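Collecting Demonstrations for a Block Stacking Policy
Final project report, group 7
Ustyna Levchenko, Severyn Vakulenko, Sosina Zeleke
Supervisor: Aslak Sandberg

1. What we set out to do

Train a small policy to pick up a block and put it on another one, from human demos only. No reward function, no hand written motion. The training part was mostly given to us (the Rekow code from last year's group), so most of our time went into getting the examples. This report is mainly about that.

Original plan was to use the real arm in the Bukside lab. Lab time was two hours a week, shared with another group, so in October we moved everything to simulation. Aslak agreed as long as we kept the arm, gripper and wrist camera setup the same as in the lab.

2. Setup

Sim runs on one desktop. Operator drives the gripper with a 3D mouse, keyboard for open/close and for save or discard. We record joint positions, gripper opening, the fixed view and the wrist view, plus the block poses. The poses are only for checking, the policy never sees them.

Room is kept plain on purpose. Gray-blue walls, wood table, a shelf on the right wall. We wanted shadows on, Severyn wanted them off for speed. Shadows stayed on. The arm throws a big one over the table and we figured the policy should get used to it before anyone tries it on a real camera.

3. How an episode goes

Step 1. Reset. Script places the blocks at random inside the marked area and rejects any layout where they overlap or where the arm can't reach.

Step 2. Approach. Operator brings the gripper over the target block with the fingers open and the wrist pointing straight down. Come down slow. Most of our bad episodes come from this step — one finger lands on top of the block and pushes it over. The tall dark block is the worst for it, narrow at the top and easy to tip.
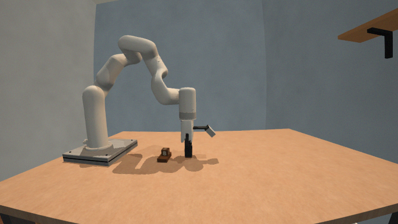 Step 3. Grasp and lift. Close, wait for the gripper reading to settle, lift straight up. No sideways movement until the block is clear of the table.

Step 4. Place and save. Lower, open, back off upward. Then save or discard. If you have to think about it, discard.

4. What we collected

195 episodes kept. Sosina did the most, then Ustyna. Severyn was mostly fixing the recorder.

We also threw out 25 that had been saved and looked fine on replay. The fixed view was lagging behind the joint data in all of them. Found this on a Wednesday evening when the training loss looked strange and Hakim Sumampouw (TA) told us to plot image time against joint time. Should have done that on day one. There is now a check in the save function that refuses the episode if the two drift apart.

5. Problems

Operator style. Sosina goes over the block and then straight down, Ustyna comes in at a slant and corrects at the end. Both work, but when we mixed them the policy did something in between and clipped the block. We wrote down one approach style (the one in step 2) and redid Ustyna's early episodes.

Pauses. People stop to think. The policy learns to stop too, and then it never starts again. We cut out stretches where nothing moves, except the wait after closing the gripper.

Too-easy layouts. The random placement favored the middle of the table more than we thought. We split the area into a grid and made the reset script take turns between cells. Only the later episodes have this.

Lettered block. The face with the letter can end up turned to any side, so in some episodes the fixed view shows it and in others it doesnt. We didn't balance for this. Probably should be.

6. Results, short

Policy picks up the small block reliably when it starts near the center. Tall block is worse, it still knocks it over more than we'd like. Near the edges of the area both get bad. Plots and the full table are in appendix B.

We tried training without the wrist view once. Grasping got clearly worse so we didnt repeat it.

7. If we had more time

- more episodes near the edges, fewer in the middle
- record failed grasps with a recovery, we only kept clean ones
- vary the light, right now the shadow always falls the same way
- try the policy on the Bukside arm, even just the approach part

Recorder and reset script are in the group folder under Poleck (name of the repo, no meaning). Readme is incomplete, ask Severyn about the keyboard bindings.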